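Visit report: open day at the Forkby textile sorting hall, Skillenlow

Apr 4, 2025

Forkby opened its Skillenlow hall to visitors for one day this spring. The site takes in used textiles from hotels, workshops and household collections, sorts them, and sends them on as wiping cloths, as second-hand stock or as fibre for shredding. I went mainly for the cloth bench, having read the site's October newsletter on how the grading rules for coloured cotton had been rewritten.

Arrival and intake

The hall stands at the far end of the Drimover road, behind the builders' merchant. Parking was signed from the roundabout. Visitors were issued with a hi-vis waistcoat and a printed plan, and were asked to stay inside the yellow lines.

Intake occupies the northern third of the building. Sacks arrive on pallets, are weighed, and are given a ticket with the date, source and gross weight. A typical sack from a hotel laundry is dense and fairly uniform. A household sack is neither, and is opened on a separate table so that shoes, belts and hangers can be taken out first. The hall handles 4,000 kg in a normal week. Anything damp on arrival is refused or sent to the drying cage, as one damp sack will spoil its neighbours within days.

First sort

The first sort is by article, and is quick. Sheets and towels go left, garments go right, and loose cloths and offcuts drop through to a lower belt. Sorters work in pairs and change sides at each break. The belt speed is set by the shift lead and was noticeably slower than I had expected from the newsletter, which I put down to the visitors.

Labels are read where they exist. Most loose cloths have none, and the second sort therefore depends on touch and on the look of the weave.

The cloth bench

Loose cloths are graded on white surfaces under even light. White was chosen for the obvious practical purpose of showing lint, stains and thin patches, and it also gives a constant reference for colour. The newer surfaces are bright enough to be tiring after a few minutes, and the hall rotates people off the bench accordingly.

Red is treated as a class of its own. According to the bench notes handed out on the day, strong reds are kept apart from all other colours until a bleed test has been done on a sample from the batch, using a damp white pad pressed for 5 minutes under a weight. A batch that marks the pad goes to shredding. A batch that does not may go forward as wiping cloth.

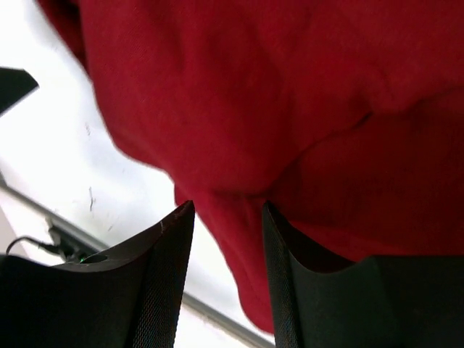

Deep red cloth on the white surface, in soft folds, with the colour darkening in the hollows.

The notes give some attention to shade. A matte cloth with a slightly fuzzy surface reads as two or three different reds depending on how it lies: bright on a raised part, close to maroon in a crease. Grading colour on a heaped cloth is therefore discouraged. The instruction is to spread it, smooth it once with the flat of the hand, and compare it with the card at the centre of the cloth, well away from any overlap. Hems are ignored for colour, being double thickness.

Surface condition is assessed next. A light nap is acceptable for wiping grade and is even preferred for dry dusting. Pilling is acceptable up to the third reference swatch. Holes larger than a fingertip send the cloth to fibre, whatever its condition elsewhere.

Folding and presentation

I had assumed that folding was the last step. At Forkby there is a coarse fold before grading as well, which puts cloths of similar size together and stops them tangling in the bin. The difficulty is easy to appreciate once one has tried it. A soft cloth dropped from a height lands with its corners underneath, and finding two adjacent corners takes longer than the fold itself.

The method taught at the bench is as follows. Lift the cloth at its highest point. Let it hang. Take the lowest corner with the free hand, let go with the first, and work along the edge to the next corner. Lay it down away from the body and draw it back.

Twisting is the usual fault. If the cloth is lifted from the middle of a bunched length, the slack winds round itself and the piece comes up as a rope.

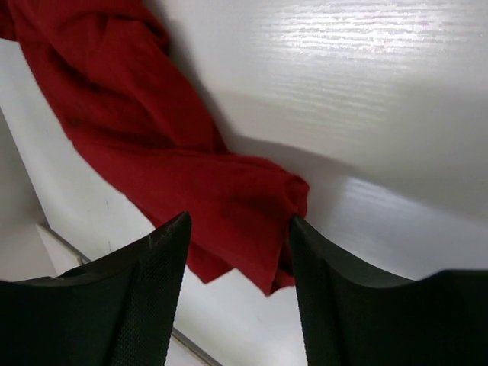 The remedy in the bench notes is to put the cloth down and begin again from one end. Shaking is not recommended indoors on account of the dust, and a hard pull on a gathered corner will stretch a loose weave out of square. A cloth out of square will not stack, and a bale made of such cloths leans.

Visitors were invited to fold a set of 8 mixed cloths at a spare table. Mine took far too long and two were returned to me as uneven. The thicker ones were easier, as the edges hold their line.

Baling and dispatch

Finished wiping cloths are packed in 10 kg bags or pressed into bales of 350 kg, strapped and labelled by grade. The press is enclosed and could be viewed only through a window. Bales are stored two high on the south side, with an aisle wide enough for the forklift. The dispatch board on the day showed loads for the Drimover depot and one for a customer listed as Barajas, which takes coloured cotton in bulk.

Practical points

The tour took a little over an hour, excluding the folding table. The floor is level throughout and the route has one ramp. Tea was available in the canteen, along with a display of reference swatches that would have been more useful before the tour. Ear protection was offered near the press and was worth accepting. The bench notes can be had from the front desk on request, in the current version only.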